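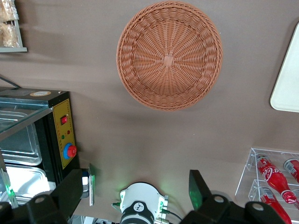
Den Korb lässt du aber bitte leer, bis die Ersten kommen, sagte meine Schwester, sonst trocknen die Brötchen aus und alle denken, wir verkaufen die von gestern. Sie sagte das durchs Telefon, mit vollem Mund, und ich stand in unserer neuen alten Frühstückstheke und hatte schon die Zange in der Hand.

Also gut, leer. Ich legte die Zange wieder hin.

Man muss dazu wissen, dass ich mit Brötchen nie etwas am Hut hatte. Ich habe Landkarten restauriert, jahrelang, in einem Keller mit Luftentfeuchter, und wenn mir da jemand mit einem Krümel zu nahe kam, bin ich laut geworden. Und dann stirbt unsere Tante und vermacht uns den Laden Gando, zwei Schaufenster, eine Theke, hinten eine Kammer mit Gasboiler, und meine Schwester sagt am Telefon: Das machen wir! Sie sagt solche Sachen immer am Telefon, weil sie weiß, dass ich dann nicht sehen kann, wie sie selber Angst hat.

Der Korb ist von der Tante. Terrakottafarben, rund, mit einem kleinen quadratischen Knoten genau in der Mitte vom Boden. Kunstrattan, kein echtes, darauf legte sie Wert, weil man es mit der Bürste schrubben kann. Sie hat ihn 1997 gekauft, im selben Jahr wie den Laden, und ich glaube, sie mochte ihn lieber als den Laden. Als Kinder durften wir nach Ladenschluss hineingreifen, ohne hinzusehen, und was man erwischte, musste man essen. Meine Schwester erwischte immer die Schnecken. Ich erwischte immer Roggen. Bis heute behauptet sie, das sei Zufall gewesen, dabei hat sie vorher geguckt, ich habe es doch gesehen (man schielt ja selber).

Eröffnung also, der 13.3.2020, so stand es auf dem Schild in der Tür, das meine Schwester gemalt hatte, mit einem Brötchen als Punkt auf dem i von Frühstück, obwohl in Frühstück gar kein i vorkommt. Sie hatte einfach eins dazugemalt. Frühstücki. Ich habe sie gefragt, ob das Absicht sei, und sie hat gesagt, das sei Marke.

Der Wärmeschrank war das nächste Kapitel. Schwarz, oben Glas, drinnen zwei Edelstahlschalen untereinander, und an der Seite ein senfgelbes Bedienfeld mit einem großen roten Drehknopf, bei dem ich jedes Mal das Gefühl habe, ich starte damit ein Schiff. Der Knopf sitzt in einem blauen Ring. Eine Anleitung gab es nicht mehr, nur einen Zettel in der Schrift der Tante, der mit Klebeband an der Kammertür hing: „Nicht über die Mitte. Nie. Außer im August.“ Mehr nicht. Wir haben zwei Abende lang darüber gestritten, was im August anders sein könnte. Meine Schwester meinte, da sei der Laden eh zu gewesen, Betriebsferien, und die Tante habe einen Witz gemacht. Ich fand, unsere Tante hat in ihrem ganzen Leben keinen Witz gemacht, der auf einen Zettel passte. Ihre Witze dauerten eine Viertelstunde und am Ende lachte nur sie.

Jedenfalls drehte ich bis knapp vor die Mitte, legte den roten Schalter um und wartete.

Hinter mir im Drahtregal lagen die Tüten. Ich hatte sie um fünf vom Großhändler Bühler geholt, klare Plastikbeutel, in denen sich das helle Gebäck so eng drängte, als hätte es selber gefroren. Der Mann an der Rampe hatte mich gefragt, ob ich die Nichte sei, und als ich nickte, hat er mir eine Tüte extra hingestellt und gesagt, die gehe aufs Haus, das sei bei der Tante immer so gewesen. Ich bin dann im Auto sitzen geblieben und habe ein bisschen geheult, wirklich nur ein bisschen, mit dem Warnblinker an, bis hinter mir ein Lieferwagen hupte.

Um sechs rief meine Schwester wieder an.

Ist der Korb noch leer?

Der Korb ist leer, sagte ich.

Und der Tisch?

Der Tisch ist gewischt. Ich hatte ihn dreimal gewischt, diese graubraune Platte, die jede Bahn vom Lappen zeigt, wenn man gegen das Licht schaut, und ich schaute natürlich die ganze Zeit gegen das Licht. Rechts stand das helle Tablett für die Sachen mit Zuckerguss, davor die durchsichtige Stufenauslage, die wir neu gekauft hatten, von Grideo, für 185 Euro, was ich für ein Stück Acryl unverschämt finde, aber meine Schwester sagt, die Leute kaufen mit den Augen. Die Tante hatte so etwas nie. Bei der Tante kauften die Leute mit der Nase, und wenn sie Schnupfen hatten, dann eben aus Gewohnheit.

Wann kommst du denn, fragte ich.

Gleich, sagte sie. Ich hörte im Hintergrund eine Straßenbahn, und das war komisch, weil bei ihr zu Hause keine fährt. Bei uns vor dem Laden fährt eine.

Ich ging zum Schaufenster. Draußen war es noch blau und fast leer, ein Mann mit Hund, eine Radfahrerin, und drüben an der Haltestelle, unter dem Dach, saß meine Schwester in ihrem gelben Anorak, das Handy am Ohr, und aß ein Brötchen. Eins von der Konkurrenz! Ich konnte die Tüte lesen. Skudeo, die Kette vom Bahnhof, gegen die wir laut ihrem eigenen Businessplan „mit Seele“ antreten wollten.

Wie lange sitzt du da schon, sagte ich.

Sie schaute hoch. Man konnte richtig sehen, wie sie überlegte, ob sie auflegen soll.

Seit halb fünf, sagte sie dann.

Das war vor mir. Sie hatte mir also beim Aufschließen zugesehen, wie ich erst den falschen Schlüssel nahm und dann den richtigen falsch herum, und beim Schleppen der Tüten hatte sie auch zugesehen, und darüber müssen wir irgendwann noch einmal reden.

Ich kann nicht rein, sagte sie. Ich dachte, ich kann, aber da riecht es bestimmt noch nach ihr.

Ich habe dann kurz gerochen. Es roch nach Putzmittel und nach heißem Blech, und darunter, na ja, doch. Nach Anis und nach der Handcreme aus der flachen Dose. Ich hätte lügen können. Ich bin aber eine schlechte Lügnerin, also sagte ich: Ja, ein bisschen. Hauptsächlich in der Ecke beim Regal.

Sie sagte eine Weile nichts. Die Straßenbahn kam, stellte sich zwischen uns, und ich sah lauter müde Gesichter hinter Scheiben statt meiner Schwester. Als sie weiterfuhr, war die Bank leer, und ich dachte, jetzt ist sie eingestiegen, jetzt ist sie wirklich eingestiegen und fährt bis zur Endstation und ich stehe hier mit über hundert Brötchen und einem Frühstücki.

Da ging die Türglocke.

Du hast zu weit aufgedreht, sagte sie, noch mit dem Handy am Ohr, sodass ich sie doppelt hörte. Sie ging am Tisch vorbei, zog den Anorak nicht aus, beugte sich zum Wärmeschrank und drehte den roten Knopf ein winziges Stück zurück. Dann blieb sie vor dem Regal stehen und atmete ein paarmal durch die Nase. Ich tat so, als müsste ich die Auslage geraderücken. Die stand schon gerade.

Mach die Augen zu, sagte sie nach einer Weile.

Warum?

Mach halt.

Ich hörte Plastik rascheln, ziemlich lange, und dann ein leises Rutschen auf Geflecht. Als ich hineingreifen durfte, lag da alles Mögliche, ich konnte Kanten fühlen und etwas mit Körnern und etwas Weiches, und ich schwöre, ich habe nicht geschielt.

Roggen.

Sie lachte so laut, dass draußen der Mann mit dem Hund stehen blieb und durch die Scheibe sah. Er zeigte auf das Schild, dann auf seine Uhr. Wir hatten noch 13 Minuten, aber meine Schwester schloss ihm trotzdem auf, und er wollte dann nur wissen, ob wir Briefmarken haben.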